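Zollolero

Zollolero is a home-built robot arm with a two-finger gripper, designed by the hobbyist Matúš Rusnák and developed at Brusance, a shared workshop in Gurkberg. It is intended for picking up and moving small household objects on a kitchen counter. The project also includes a simulated kitchen, in which the control software is tried out before it is run on the arm.

History

Rusnák began the project at home, using a gripper taken from an earlier build called Dvořáček. That machine ran on a fixed rail and could only reach objects placed in a line. He moved the work to Brusance in December, mainly to use the workshop's lathe and its larger bench. The first version of the arm dropped objects when the shoulder motor warmed up, and the shoulder was rebuilt with a belt drive.

Design

The arm has six joints and a reach of 875 millimeters. It can lift up to 414 grams with the arm fully extended. The gripper fingers are jointed and close through a single lead screw, so both move together. Each finger carries a replaceable rubber pad. The control board sits in the base, and the power supply is kept in a separate box under the bench.

Wiring was changed several times. The original cable ran outside the arm and caught on the elbow joint - a fault that broke two connectors before the cable was moved inside the tube.

Simulation 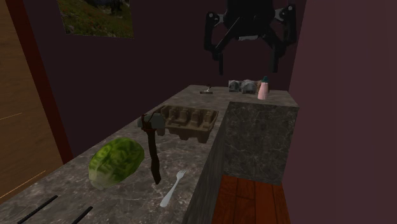 Each test in the simulator begins with a set of objects in chosen positions and ends when the gripper has released its target or a time limit of 50 seconds has passed. Results are written to a plain text log. By the third release of the software, the log held 2776 grasp attempts. Rusnák used these records to adjust the closing speed of the fingers and the height at which the arm pauses before moving down.

The simulator handles rigid objects better than soft ones. Thin items lying flat remain difficult, as the fingers tend to touch the counter first. A later release added a check that stops the downward motion when the wrist load rises suddenly.

Use and later work

The arm is kept at Brusance, where members may use it after a short introduction. The drawings and parts list are available in the workshop's shared folder. A second arm with a shorter forearm has been started but is unfinished - its base plate and shoulder are complete, and the wrist is still being redesigned.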